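How to set up a pill bottle practice table for a robot bench (and keep your coworkers on speaking terms)
Posted 8/3/26 by Toshio Kawaguchi

I've run the packing side at Istus since before we had any robots at all, and when the arms showed up in January my whole job description got rewritten over a weekend. I used to sort bottles and train people to sort bottles. Now I set up tables so that arms can learn to move bottles, and I train people to do that. Several of you at the Gasham site asked how we lay ours out, so I'm writing it up the way I'd explain it if you were standing next to me.

You'll need a bench with arms already bolted on and calibrated, a handful of white-capped bottles in different sizes, and two people who like each other okay.

Step 1. Clear the wood.
Everything comes off, including your coffee. Wipe the planks down and let them dry. I do this first thing, before I even log in, and it's become my favorite part of the day (my old supervisor would laugh at that).

Step 2. Park the arms.
Bring each arm to its rest pose from the console and open the grippers. If one stops short, don't shove it! Hit the stop, walk over, look at the cables, and then try again. Most of the time a cable has snagged behind the base.

Step 3. Put the bottles out.
Mix big and small. I like a few close together and at least one off by itself, so the arm gets a crowded reach and an easy reach in the same run. Stand them up, caps on tight. Stuff that isn't bottles can share the table too, as long as it's written on the run sheet.

Step 4. Check the overhead view, then the wrist views.
Pull them all up before you start. You want to know from the overhead where everything is, and from the wrist whether the fingers have a clear path. Some blur in a wrist view doesn't bother me. A smear on the lens does, so get the cloth out if it looks the same after the arm has moved.

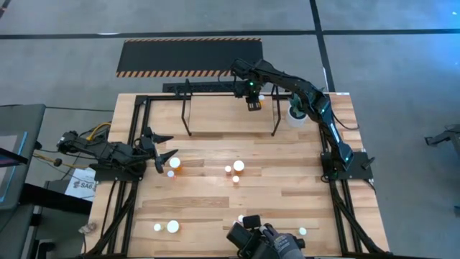
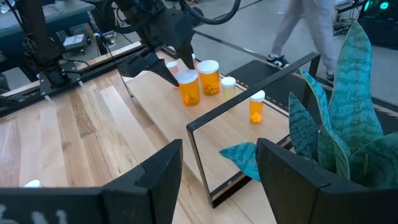
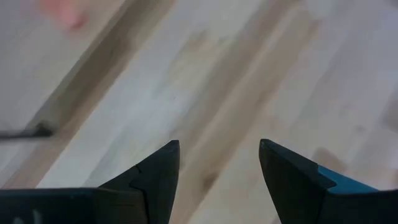
The bench from overhead, then two wrist views: bottles between the fingers' reach and the plant, and last an open gripper over the planks.

Step 5. Agree on who's talking.
One person calls the moves and the other keeps a hand near the stop. Swap every 2 runs. We tried longer turns and people got glassy. If you need to reach in, say "hands" out loud and wait until you hear it back. Yes, it feels silly for the first week.

Step 6. Run it and write it down.
Three runs per layout is plenty, then move the bottles. Our run sheet has a box for what went wrong and a bigger box for what you think caused it, and the second one is the one the engineers read. Pratham, our software vendor, gets a copy on Fridays.

What it changed for us

I get asked about this more than I get asked about the steps. We used to put 2000 bottles a shift through by hand on the Bunnag line, and my wrists can still tell you about it. The heavy repeat work is what I miss least. I do miss the talking, since a packing line is a chatty place and a robot bench makes you keep your mouth shut while somebody's calling moves. We fixed some of that by taking our breaks together again, which had slipped once the schedules went staggered.

Pay was the other big question. Get the new job title in writing before you start the new job. I waited, and it took months to sort out.

If you're brand new, shadow a full day before you touch the console. And bring a sweater, the bench area gets cold.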